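ベランダのミニトマトの記録。長くなるのでつなげて書く。途中で洗い物や買い物に行くので間があくかもしれない。

苗はMamowの店先で買った。レジ横のワゴンに出ていた残りもので、名札が抜けている株もあった。赤の株だけ札がついていて、ほかは「色ミックス」とだけ書いてあった。何色がなるかはなってからのお楽しみ、と店の人。

プランターはBriltonの深いほう。去年は浅いのを使って、7月に入ったあたりで水切れを起こした。朝やっても夕方には葉がだらんとしている。深いほうにしたら夕方の水やりを忘れた日も持ちこたえた。重いのが難点で、土を入れたあとは動かせない。置き場所を先に決めること。

土はChengの培養土。一袋811円だった。去年の土を混ぜて使うつもりでふるいまで出したが、根が思ったより残っていて途中でやめた。古い土は今もベランダの隅にある。大葉でもまくか考え中。

支柱は手持ちの使い回し。紐は麻。ビニタイのほうが楽だけれど、秋の片づけのときに外して回るのが面倒なので麻にしている。麻なら茎ごと切って捨てられる。

脇芽は見つけしだい取った。とはいえ葉の裏側にあるのは見落とす。気づいたときには枝みたいに太っていて、花まで付いていた。もったいなくてそのまま伸ばしたら、その枝がいちばんよくなった。来年の参考になるのかどうかわからない。

肥料は液体のを水やりのついでに。回数は記録していない。葉の色が薄いと思ったらやる、という程度。

鳥は今年は来なかった。かわりに葉が白い筋だらけになった。ハモグリバエだと思う。ひどい葉はちぎって袋に入れて捨てた。実のほうには関係ないらしく、普通に色づいた。

色づきは株ごとにばらばら。赤はわかりやすい。オレンジの株は、黄色いうちに取るか、濃くなるまで待つかで味がかなり違う。早いと皮が口に残る。待ちすぎると雨で割れる。

割れたのはその日のうちに食べるか、鍋に入れる。割れ目の端が黒っぽくなったのは捨てる。

困るのが熟しても緑のままの品種。指で押してやわらかければ食べごろと聞いたので、毎朝ひとつずつ押して確かめていたら、押しすぎたところが傷んだ。軽くで十分。

上の階のKaufmannさん(Beat Kaufmannさん。表札がローマ字なので郵便の人が時々うちに聞きにくる)に聞いたら、緑のは肩のところが少し黄色っぽくなるのを待つといい、とのこと。言われて見ると確かにそうなっている実があった。取って食べたら甘い。今まで早すぎた。

Kaufmannさんのところは茶色っぽい種類も育てている。品種名はSkenanceだと教わった。酸味が弱くて皮が厚め。サラダより、半分に切って焼くほうが向いていると思う。お返しに大葉を持っていくと言ったが、その大葉はまだまいてもいない。

金曜の朝にまとめて収穫した。6時半から始めて、暑くなる前に終わらせる予定が、支柱の奥にもぐっていたのを取るのに手間取って結局8時すぎまでかかった。長袖で正解。トマトの葉に触ると腕が緑になる。シャツの袖口の汚れは普通の洗剤では落ちなかった。

はさみは使う日と使わない日がある。節のところを親指で押すと、ぽきっと取れる。ヘタを付けたままにしたいならこれがいい。急いでいるとヘタが株に残って実だけ取れる。見た目が気にならなければそれでも困らない。

量ったら、ざるを引いて約575グラム。去年のいちばん多い日より多い。去年の数字は手帳のどこかに書いたはずなのに見つからないので、記憶で言っている。

今年の収穫でやり方を変えたのは、取ったあとに一度広げること。去年はボウルに山盛りのまま冷蔵庫に入れて、下のほうがつぶれた。つぶれたのが一つあると周りもべたべたになる。見た目で気づくころには底に汁がたまっている。

広げるときに新聞紙を敷くと、黒い字がうつるのが気になる。キッチンペーパーは大量に使うし、すぐよれる。それで布にした。

布はさくらんぼの柄。もともとテーブルクロスとして買ったもので、今の机には大きさが合わず、たたんで引き出しに入れっぱなしだった。トマトを並べるのにさくらんぼの柄はどうかと思ったが、実がよく見えるのでこれでいい。

たたみじわがすごい。アイロンをかけるか迷って、かけなかった。転がるかと思ったら、しわのところで止まる。かけなくてよかったかもしれない。

広げる場所は低いところがいい。台所の調理台でやると、転がった実が落ちて冷蔵庫の下に入る。低いところなら落ちてもすぐ拾える。腰は痛くなるので座ってやる。

広げたら見るのはヘタのまわりと、おしりのほう。ヘタのまわりは細い割れが入りやすい。おしりは色のむらや傷が出やすい。上から見てきれいでも、つまんで回すと白っぽい点があったりする。
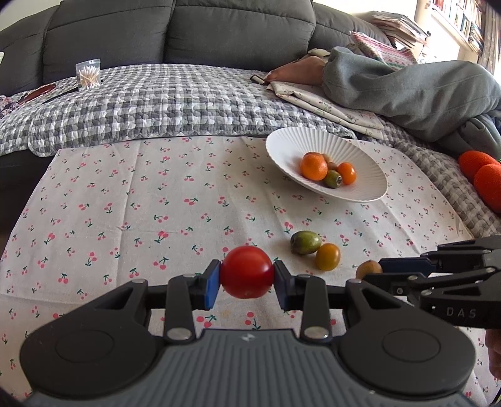 家庭菜園ノート 第101号

つやのある赤いのと、オレンジがかった黄色の長めのと、緑のと、茶色っぽい丸いの。色が違うとそれだけで並べるのが楽しい。赤いのの下のほうに白っぽい小さな点がある。こういうのは気にせず食べる。

緑のは横に寝かせたほうが落ち着く。長い形の実は立てようとしても傾く。丸いのは丸いので転がる。

布の柄の話の続き。生成りっぽい白にピンクのさくらんぼで、軸と葉が濃い緑。縦に長い折り目がついていて、横にも薄いのが一本。洗ってもこの折り目は消えない気がする。

上の「第101号」は家で作っているノートの号数。月に何度か、育てているものと食べたものを書いてとじている。人に配るものではなく、あとで自分が見返すだけ。101号まで来たのに索引がないので、去年の収穫量が見つからないのもそのせい。

仕分けは2つに分けるだけにした。今日明日で食べるのと、少し置くもの。前はもっと細かく、弁当用、焼く用、人にあげる用と分けていたが、冷蔵庫の中で容器が増えるだけで、どれがどれだかわからなくなった。

置いておくほうはヘタを取ってから容器に入れる。ヘタのところからカビが出やすいと聞いてそうしている。Kaufmannさんは取らない派。どちらが長持ちするかは比べたことがない。

洗うのは食べる直前。先に洗ってしまったときは布巾でよく拭く。へこみに水が残りやすい。

昼は半分に切って塩とオリーブオイル。緑のを入れると味が少しぼんやりするので、塩を強めにした。茶色っぽいのはフライパンで切り口を下にして焼いた。さわらずに置いておくと甘くなる。動かすと皮がはがれる。

夜は残りを素麺のつゆに入れた。つぶしてから冷やしておくと酸味がつゆに出る。オレンジ系がいちばん合った。家族は赤のほうがいいと言っていた。

布は終わったら外ではたいて、そのまま洗濯機へ。トマトの汁は乾くとうっすら黄色く残るので、その日のうちに。前に一晩置いたところは、さくらんぼの葉の横にしみになっている。柄にまぎれてあまり目立たない。

追記。布の端がほつれてきていたので三つ折りにして縫った。糸の色が合うのがなくて、ベージュで縫った。

追記その2。緑の見分け方について聞かれたので。肩が黄色っぽくなる、軽く押してやわらかい、この両方がそろってから取っている。どちらか片方だけのときは翌朝まで待つ。雨の予報のときは待たずに取る。

次の収穫は来週になりそう。下のほうの房はほぼ終わりで、上のほうにまだ青いのが残っている。先端は支柱を越えたので切った。切ったところに小さい花がついていたので、コップにさして台所に置いてある。

あと、Mamowのワゴンにまた苗が出ていた。秋どり用のきゅうりらしい。プランターが空いていないので見るだけにして、大葉の種を買って帰った。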